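Dernier match

Quatre-vingt-neuvième minute. Corner. Elsie Staniforth lève la main, personne ne la regarde, tant mieux.

Trois saisons à Prisard. Deux genoux refaits. 573 spectateurs ce soir, c'est le speaker qui l'a dit, et la moitié venue pour la buvette. On perd un à zéro contre Plunura et le but c'est sa faute, enfin, un peu. Ballon mal dégagé. Jade Marsden qui traînait là, pied gauche, merci bonsoir.

Brinkmann hurle depuis le banc. Toujours le même mot, « Monte ! Monte ! », alors elle monte. La défense centrale, ça monte sur corner et ça redescend en courant, voilà toute sa carrière.

Dans le vestiaire à la pause Paraschiva lui avait demandé si c'était vrai, pour octobre. Elle avait dit oui. Puis elle avait refait ses lacets, longtemps.
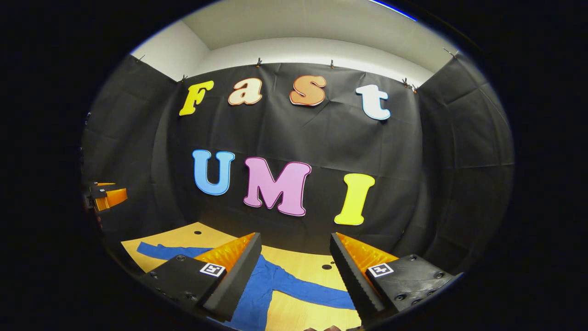
Le ballon part. Trop long, se dit-elle. Le vent le rabat. Marsden la tient par le maillot, lui souffle dans le cou, une odeur de camphre. Elsie recule de deux pas, pousse, saute. Le genou droit proteste. Tant pis pour lui.

Front. Un bruit mat. Puis plus rien, et puis le poteau, et le filet, et Paraschiva qui lui tombe dessus en criant des choses en roumain.

Un partout. L'arbitre regarde sa montre. Brinkmann ne hurle plus, il s'est assis, il cherche ses lunettes dans l'herbe.

— Alors, octobre ? dit Paraschiva, la bouche pleine de boue.

— Redescend, dit Elsie. Cours, ils vont engager.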